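Edier Kitchen Chores

Data card and notes for people using the set

Edier is a collection of short recordings of a two-armed robot doing small kitchen jobs: lifting a mug off its stand, putting the lid on a pan, moving a plate to the rack. We made it because we wanted a fair answer to a question our friends keep asking – can a machine tidy the kitchen yet? Not yet, but it's getting properly exciting!

What is in it

There are 194 recordings in the first release, all made at the Badside workshop by Milagros Zabala and Casimiro Esteban. Each one comes with a plain sentence saying what the job was ("put the lid on the pan") and a note saying whether it was finished. Failed tries are kept in. Please don't throw them away, they are some of the most useful parts of the set.

The layout of the table changes between recordings, so a model can't simply learn where the saucepan lives. Pans, plates and mugs stay within reach of the grippers, and we left a fair bit of clutter around them.

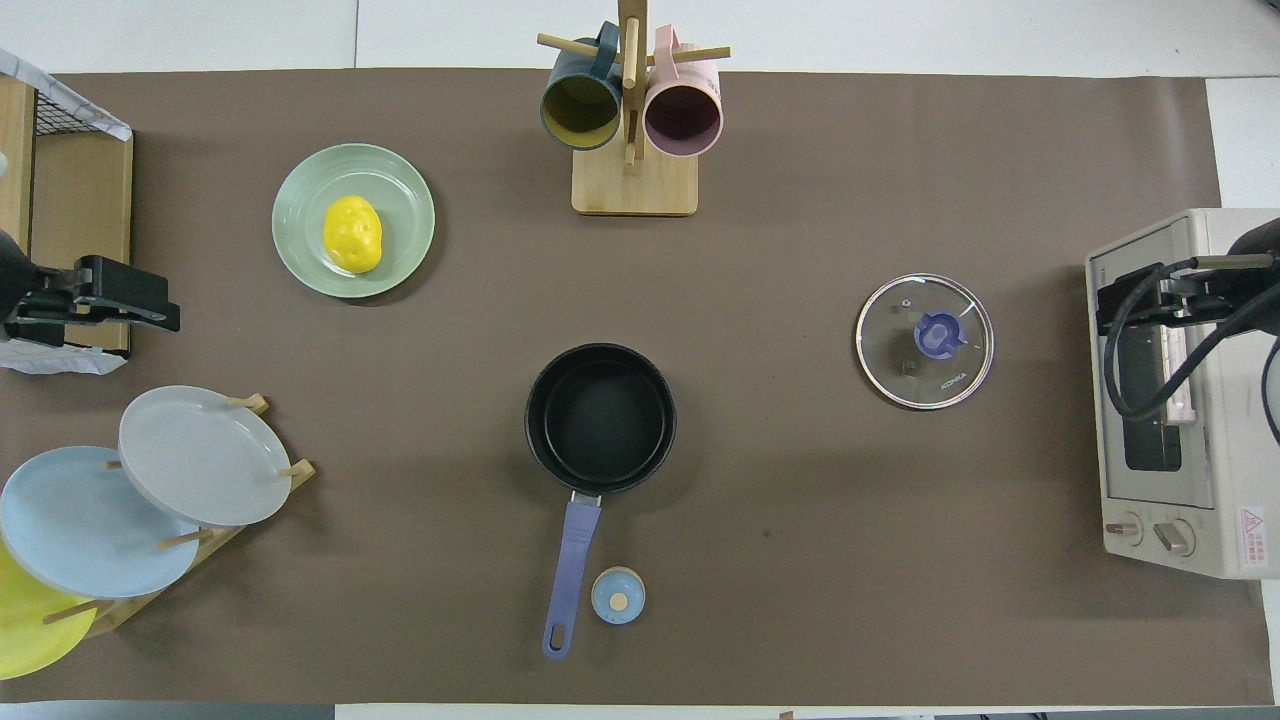 Edier Notes, Issue 2, p. 200

Lids are the job we talk about most. A glass lid with a metal rim is hard for a camera to judge, and the knob in the middle gives the jaws only a small thing to hold. When the grip is good, the lid still has to come down level on the pan. Casimiro has watched over 1,000 practice tries at this (none of them in the release) and still cheers when one lands.

Mugs hung upside down from pegs are nearly as tricky. The handle has to slide off along the peg before the mug can be lifted away, and a straight upward pull just tugs the whole mug tree. Plates in a rack are kinder, though when two overlap the robot may go for the wrong one.

What it can't tell you

Nothing here covers washing up, hot food or sharp knives. The lemon is a toy, so please don't draw conclusions about fruit. A model that does well on our table may do badly on yours, and we would love to hear about it either way.

Changes

8th March: job sentences rewritten in everyday words, with spelling fixed.
Still to do: drawers, and a second look at the plate labels from December.

Questions and corrections go to Milagros at the Badside workshop.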